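Programme Celtevum – Exposition humaine aux substances issues des textiles d'ameublement
Rapport d'avancement, deuxième période
Destinataire : Fondation Branance, secrétariat scientifique
Rédaction : Domenica Zwahlen, coordination ; Etornam Opoku, chimie analytique

1. État général

Les travaux suivent le calendrier approuvé, à l'exception du lot 3 (migration vers la sueur artificielle), qui accuse un retard de deux mois. Le budget de la période est consommé à hauteur de ce qui était prévu. Aucune demande de transfert entre postes n'est présentée à ce stade.

2. Collecte des échantillons (lot 1)

La collecte est close. Nous disposons de 276 échantillons de poussière domestique et de 127 coupons de tissu d'ameublement. Les coupons proviennent de fabricants et de revendeurs ; les poussières ont été prélevées chez des ménages ayant signé le formulaire de consentement révisé en décembre. Six foyers se sont retirés et leurs données ont été supprimées de la base, conformément au protocole.

Le questionnaire d'usage (durée d'assise quotidienne, présence d'enfants en bas âge, fréquence d'aspiration, linge posé sur les sièges) a été saisi en totalité. Le codage des réponses libres reste à relire.
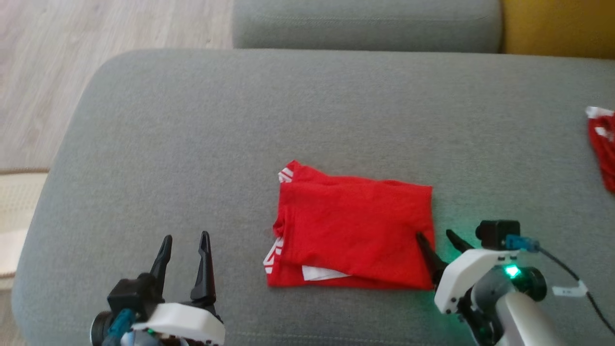 T-shirt rouge plié sur une assise de canapé en tissu gris clair.

3. Analyses chimiques (lot 2)

À la clôture de la période, 121 coupons sur 127 ont été extraits et analysés. Les six restants présentaient une masse insuffisante pour un dosage en double ; ils seront traités en simple et signalés comme tels dans les tableaux.

La liste cible comprend les retardateurs de flamme organophosphorés, les phtalates et une série réduite de composés perfluorés. Pour ces derniers, le blanc de laboratoire était trop élevé au début de la campagne. La source a été localisée dans un joint de la ligne d'injection, remplacé depuis. Les séries concernées ont été réinjectées et les premiers résultats écartés.

La comparaison interlaboratoires avec l'équipe Kawaguchi a commencé. Les écarts sont acceptables pour les phtalates. Pour les organophosphorés, deux composés sortent de la tolérance fixée et un nouvel échange d'étalons est en cours.

4. Essais de migration (lot 3)

Le retard vient de la livraison tardive des cellules de contact commandées à Stevwood. Les essais préliminaires ont été menés sur un montage provisoire et ne seront pas repris dans l'évaluation. Le plan d'expérience définitif retient deux durées de contact et deux niveaux de pression. L'essai de transfert du siège vers un textile de coton interposé est maintenu.
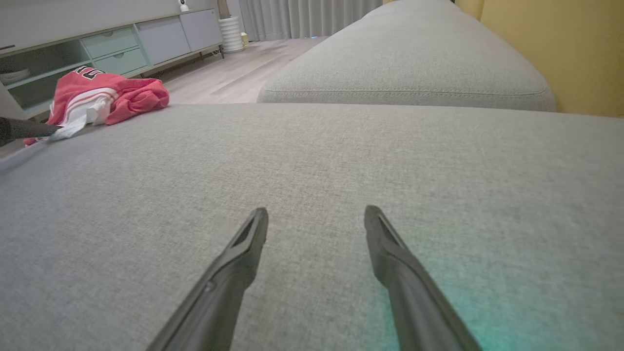 Tissu d'assise gris chiné, à trame fine.

5. Modélisation de l'exposition (lot 4)

Le modèle distingue trois voies : ingestion de poussière, inhalation et contact cutané. Les deux premières sont paramétrées. La troisième dépend du lot 3 et fonctionne pour l'instant avec des valeurs de la littérature. Nous demandons que les estimations provisoires transmises en annexe B ne soient pas diffusées hors de la fondation.

6. Points à décider

– Report de deux mois du livrable 3.2, sans incidence financière.
– Accord sur le dépôt des données brutes dans une archive ouverte, après retrait des codes postaux.
– Choix de l'évaluateur externe pour l'annexe toxicologique.

7. Prochaine période

Fin des dosages en simple, démarrage des essais de migration sur les cellules définitives, relecture du codage du questionnaire. Etornam Opoku transmettra les tableaux de contrôle qualité séparément dès que les étalons auront été échangés.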